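Progress report: trial of the Plulevlow hand-held gripper kit
Reading time: 2 min

1. Work done in March

The two kits from Jallside are now in daily use. Our task was to test if the kit can record good demonstrations of table work, before we decide on the full order. Until now we have recorded 2,734 demonstrations, and 480 of them are with two grippers at the same table. We moved part of the work from the lab to the office meeting table, where the daylight is strong and the background is busy.

The objects are common products: pump bottles, a trigger spray bottle, a tall box, and small packets which are more difficult to grasp.
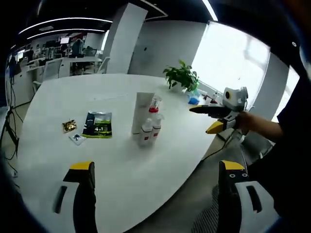

2. Problems

We had to reject 178 demonstrations. In most of them the tracking was lost when the operator turned the wrist too fast. The supplier sent new software on Monday and we are testing it. The finger tips also wear quickly, and Jallside did not yet confirm the price of spare ones.

3. Comparison with Mahrous

The Mahrous kit is lighter, but the setup takes longer and its manual is not complete. We need one more week to finish this part.

4. Next steps

We will repeat 80 demonstrations with the new software and send the data to Stitemia for the training test. We ask to keep the second kit until the end of April.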